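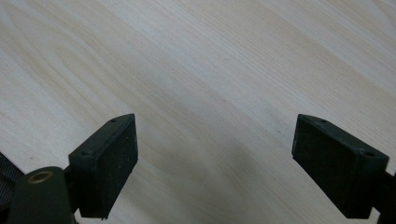 The grain on the new top, with the big looping arcs over toward the left and the tight stripes running off to the right.

The Clundholm Table: A Gallery
Posted Sun 22 October in Furniture, Home Projects

So many of you asked about the table after last time! The grain is my favorite part of the whole thing. The wood is so pale it's nearly cream, with these faint tan and pinkish-brown bands following the lines, and I could look at it all day (I have, my coffee goes cold).

For anyone new, this is the kitchen table for our place in Clundholm. It replaces the wobbly one we'd been eating off for years, and it went through the garage, the hallway and finally the kitchen. I'm not a pro. I own one good sander and one bad one. The boards came from the Ikmont yard out past the highway and the legs are a store-bought set called Clata that I found on clearance.

The rest of the gallery is below in more or less the right order. Click any thumbnail for the large version.

Boards in the car
The seats folded flat, the boards in on a slant, and a bath towel over the dashboard. I drove home at 26 miles an hour and had quite a line behind me by the church. Sorry, everybody.

The stack at Ikmont
I went through this pile twice. The guys in the yard will let you pull boards out and look at both faces as long as you put them back, and I'd take them up on it. I wanted pale ones with as much movement in the grain as I could find, and I passed on two really nice straight boards that I still think about.

Playing with the layout
Laid out on the garage floor, trying every order. I wanted those wide arches kept together and the quieter lines next to them, so there'd be a busy part and a calm part. I chalked arrows on the undersides and then forgot what the arrows meant.

Glue day
Every clamp I own plus a few from next door. It was February and the garage was freezing, so I ran a space heater all morning before I even opened the bottle. Blurry photo, sticky hands.

The underside
I like an underside! You get to see the pencil notes, a drip I never got around to scraping and the one knot I hid down there. There's also a phone number on it and I have no idea whose it is.

Sanding, part one
I started coarse to get the joints level. Wear the mask. The dust gets into everything, including (somehow) the freezer.

Sanding, part two
Up through the grits to 200 and something, by hand for the last pass, always going along the grain. I'd stop and run my palm over it, find a rough spot, and go again. My arms were noodles by dinner.

Test patches
Offcuts with the different finishes I tried. The yellow one was a can I already had, and it turned the wood the color of cheese toast. The one at the end is Tang, which is what I ended up using. It smells a bit like oranges and it hardly changed the color on my scraps at all.

First coat
Rag in one hand, phone in the other, so forgive the angle. I put it on thin and wiped off whatever was left after a few minutes. Then I shut the door and told everybody to stay out, and they mostly did.

Legs on
The Clata legs have their own plates, so it's just screws and patience. I drilled the pilot holes with a piece of tape around the bit as a depth marker. I was terrified of coming up through the top!

Through the hallway
It fits, with the legs back off. We lost a little paint from the door frame and I've decided I can live with that.

In its spot by the window
Finally. It sits a touch lower than the old one and I've gotten used to it already. I went with a matte finish because the window gets strong sun in the morning, and the top just has a soft sheen to it now. No glare in my eyes over breakfast.

Close-up of the edge
I rounded it over a little so it's nice on your forearms. If you look along the corner you can see where I went a bit far with the sander.

A few quick answers, as the comments filled up last time. Yes, I'd buy from Ikmont again. No, I don't have drawings, I made it up as I went and measured a lot. To clean it I use a damp cloth and a drop of dish soap, then dry it off right away. Benches are next, and I've already got the boards leaning in the garage. I'll put those pictures in a gallery of their own when there's something worth looking at.

Filed under: kitchen, table, wood grain, before and after
Older: Painting the back steps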